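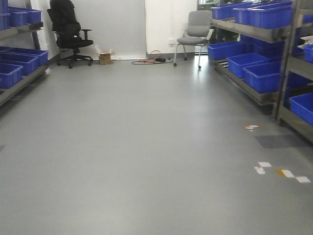
A stockroom should own one kind of bin. I have held this view since I took over the parts room at Pedura, and I hold it more firmly after arguing it with almost everyone who has worked there. One kind means one shape and one color, bought in quantity, with a few spares. People hear this and think of tidiness, or of somebody who likes things to match. Blue bins standing open on gray metal shelves, on both sides of an aisle, do look tidy, and I don't mind that. But my reasons are mostly about time and about how people look for things.

When every bin is the same, any bin can go in any gap. You can lift one out, work from it at a bench, and put it back without wondering if it belongs on the deep shelf or the shallow one. If a line of parts is dropped, the bin is free for the next line. You never have to keep a bad container in service because it happens to be the only one that fits a certain spot. We had plenty of those before. There were tubs from Filell, some cartons that had come in with deliveries, and a set of lidded boxes that only stacked with each other. Each of them was fine. Together they meant that moving one shelf of stock took most of a morning.

The usual argument against me is color coding. Evie Mapplebeck, who ran the room before me and still has opinions on it, used red for returns, yellow for fasteners and green for anything waiting on inspection. It worked for her. It worked less well for the people who came after, because a color tells you nothing until you have been taught it, and the teaching always happened in a hurry. Then the yellow bins ran out, and fasteners went into green ones for a while with a strip of tape across the front. By September of that year the colors meant one thing on the left of the room and something else on the right.

A label does the same job and can be changed in a minute. Ours are plain cards with large black letters: the part number, the name of the part, and the shelf it lives on. I would rather read "2819 – bracket, long" than remember what orange was supposed to stand for. New people can find things on their first day, and people who don't see color well are at no disadvantage. That last point should get more weight than it does.

I will give the other side one thing. A wall of identical bins is harder to scan from a distance. You can't say "it's in the green one at the end." You have to walk up and read. I accept this. The walk is short, and reading the card is what stops you from picking up the wrong size.
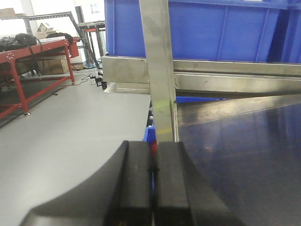 Shelving deserves as much thought as the bins, and it usually gets none. People buy the racks first, from whatever catalog is open, and then try to find containers that will sit on them. I think it should go the other way. Choose the bin, measure it with its rim, and then choose the rack. Steel rails hold a ribbed plastic bin very well, and metal can be scuffed for years without my caring about it. What I do care about is the gap between one level and the next. You need to get a hand and a full part over the front of the bin without dragging it out each time. Two of our early racks from Cropper were set too close, and people got into the habit of pulling a bin halfway out and leaving it there. We raised the levels one notch and the habit stopped.

Then there is cost, which is the argument I hear from the office. Buying 64 matching bins at once looks like a large bill for something that does nothing. The Salero order was questioned three times before it was signed. But mixed containers cost money too, only in small amounts that no one adds up: a box here, a roll of tape there, and the hours spent shifting things around. I never managed to put a good figure on those hours and I distrust people who say they can. I only know that our last stock count finished before lunch.

None of this applies to every room. If you keep long bar stock, or sheet material, or a few very large items, bins are the wrong answer and you should build for what you have. It doesn't apply at home either, where you can remember where the string is. It applies where several people share a lot of small parts and not all of them were there when the system was set up.

If you are starting from a mixed room, I would change one rack at a time and begin with the one people use most. Keep the old tubs until the last rack is done, then get rid of them all together. A few kept back "just in case" will be in use again within two weeks, and one of them will have fasteners in it.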